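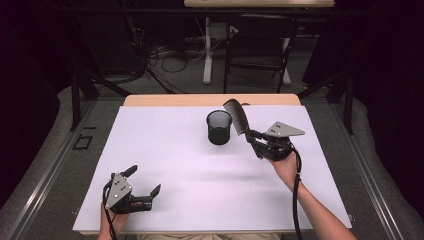
Is a white desktop overlay worth buying, or is it just a dearer desk pad?

Posted by Yuzuki Ogura, Sunday

I've got a light wooden table that I work at most days, and I'm fed up with pen marks and mug rings. A shop near me is pushing the Gemport overlay, a big rigid white board you lay over the top. The leaflet says it "transforms your focus", protects the wood, wipes clean in seconds and "reduces eye fatigue by reflecting natural light". I believe one of those claims, possibly two.

What I'd like to know before I part with any money:

Does it slide about? The table has rounded corners and the board is a plain rectangle, so I can't see what would hold it in place.

Is the glare as bad as I suspect? My desk lamp is a 400 lumen thing on a short arm and I can't move it far.

And is there any reason to pay for the Gemport when a builders' merchant will cut a sheet of something white for much less? The chap in the shop told me the finish was "engineered for work". I asked what that meant and he read me the leaflet again.

I don't write on it with markers and don't want to. I do paperwork, a bit of mending, and some cutting out with a craft knife, though I'd use a mat for that.

Posted by Gravum

I had one for two winters. It does what a board does. It covers the table.

Sliding: yes, a little, if you lean on the front edge when you stand up. Mine came with four clear dots to stick underneath and they'd gone by December, two of them on to my sock. I bought a roll of the rubbery mesh stuff people put under rugs and cut it into strips, and that was the end of the problem. I'd skip the dots altogether. They leave a gummy ring on the wood that is harder to shift than any mug mark, so think about that if the wood is what you're trying to save. 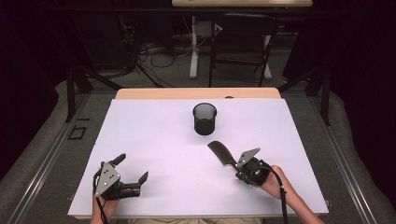

Glare depends on the finish far more than on the lamp. A gloss board under a low lamp gives you a bright patch exactly where you want to put your paper. Matt is much easier to live with, but matt picks up grey smudges from newsprint and pencil, and "wipes clean in seconds" becomes a few minutes with washing-up liquid. I wouldn't believe the eye fatigue line. Mine were just as tired at the end of the day as they'd been before.

On price, I compared mine with a cut sheet from the merchant and the only differences I could find were smoothed edges and a box. Three minutes with fine sandpaper deals with the edges. Wear a dust mask and do it outside, then go over them again with 800 grit if you rest your wrists there.

One thing to check first is how thick it is. Mine raised the surface enough that my chair felt too low, and I ended up with sore shoulders until I put the seat up a notch. Also lift it now and then. Crumbs and grit get under and scratch the wood, and a board that scratches the table it's protecting isn't much of a bargain.
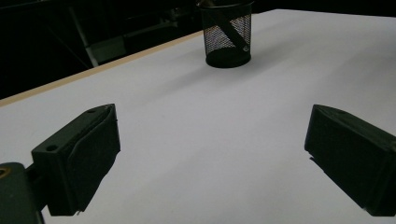

Kikuchi

Disagree about the merchant. I got a sheet cut there and it bowed within 45 days, corners up, rocking every time I wrote. Might have been where I kept it, which was next to a radiator, but the shop-bought one I've got now sits in the same spot and hasn't moved. So either it's better stuff or I was unlucky, and I'm not buying a second cheap one to find out.

Agree the focus business is rubbish.

Posted by Ovix

Have you tried a tablecloth

Yuzuki Ogura replied

I have tried a tablecloth. Pens go through it.

Thanks, both of you. I'm leaning towards the cut sheet in matt, kept well away from the radiator, with the rug mesh underneath. Gravum, did the mesh mark the wood at all? I've read that some kinds stick to varnish if they're left too long, although the page telling me so was also selling a different kind of mesh.

Gravum replied

Not on mine, but mine is oiled. With varnish I'd try a small piece at the back and leave it for a few weeks before doing the whole table.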